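How to fold a T-shirt on a table

Any flat surface wider than the shirt will do. A bed works, but it gives under your hands and the creases come out crooked — a table is better. Clear it first and wipe off any crumbs.

Turn the shirt right side out and check the pockets if it has one. Pull the sleeves out so they aren't tucked up inside the body. Then pick the shirt up by two corners and hold it out over the table, with the edge between your hands nearly straight.

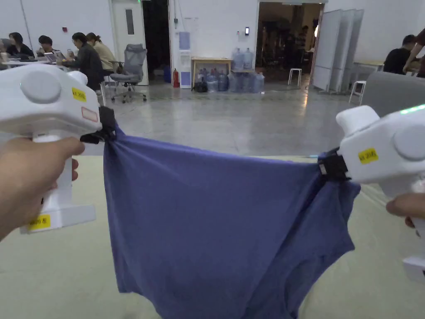 Page last changed: March 13, 2023

A T-shirt held up this way hangs in soft folds and creases across the middle. Give it one light shake, then lower it so the bottom part touches the table first. Lay the rest down away from you and let go of the corners. If a corner has bunched up, open it out with your fingers.

Smooth the front from the middle toward the sides. Turn the shirt face down, with the collar at the far end.

Fold one side in as far as the middle of the back, and lay the sleeve flat on top. Do the same with the other side. You should have a long strip with straight edges.

Bring the hem up to just below the collar, then fold once more. For a shallow drawer, fold in thirds instead and stand the shirt on its edge.

Thick cotton shirts, 200 grams and up, hold a fold well. Thin ones slide, so press each fold down with your palm before you make the next.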